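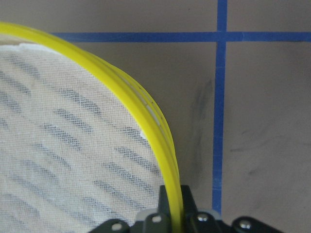

Section 3: Setting up the Stumomlow wind vane for your first passage

Now for the fun part! By this point the mounting frame is bolted to the transom and you've run both tiller lines. This section takes you through balancing the vane, setting the line tension and steering your first few miles under self-steering. Allow a whole morning, and pick a day with a steady breeze and flat water.

Before you start

You will need the balance weight, the 3 mm hex key from the small parts bag, two pairs of hands, and plenty of sea room. If your boat has wheel steering, read Section 5 first and fit the Penwood drum adapter.

Caution: Keep the servo paddle raised and locked whenever the engine is in reverse. Backing down with the paddle in the water can shear the safety pin.

Balancing the vane

1. Tie up somewhere sheltered, or wait for a calm evening. The balance is hard to judge in gusts.

2. Slide the vane into its clamp until it touches the stop, then tighten the clamp bolt by hand. Give it another quarter turn with the hex key.

3. Slide the balance weight to the 161 mark on the stem. This is our starting point for the standard vane. (If you bought the taller light-air vane, start one finger's width lower.)

4. Tip the vane to one side and let go. It should come back upright slowly, without swinging past center more than once or twice.

5. If it flops over and stays there, move the weight down a little. If it snaps back, move it up. Small moves make a big difference, so be patient with this -- a well-balanced vane is a joy in light air.

Setting the tiller lines

6. Center the tiller and drop the paddle. Check that it locks with a click.

7. Hook the chain onto the tiller fitting. Take up the slack until you can push each line sideways by the width of your thumb.

8. Move the vane fully to port, then to starboard, while your helper walks the boat forward on the dock lines. Watch for chafe at the turning blocks.

Note: New line stretches. Check the tension again after your first night out, and again at the end of the first 400 miles.

First sail

9. Trim the sails so the boat nearly holds her course by herself. We can't say this strongly enough! The vane steers a balanced boat beautifully and an overpowered one badly. If in doubt, reef.

10. Settle on a close reach, turn the vane edge-on to the wind, and drop the chain onto the tiller.

11. Let go and give her a few minutes. Some wandering, up to 10 degrees either side, is normal as she finds her groove.

12. Adjust the course with the control line, 2 clicks at a time, and wait between changes.

Caution: The vane follows the wind, so your course will change when the wind does. Keep a proper lookout at all times. Anyone sailing alone should be clipped on before leaving the cockpit.

Tip from our test skipper, Tumelo Van Wyk: "Give it a name. I've had mine for three ocean races and it stands more watches than I do."

Once you're happy on a reach, try her hard on the wind, then dead downwind, where you may want to slide the weight down again. Write your settings in the table inside the back cover. For paddle removal and winter storage, go to Section 4.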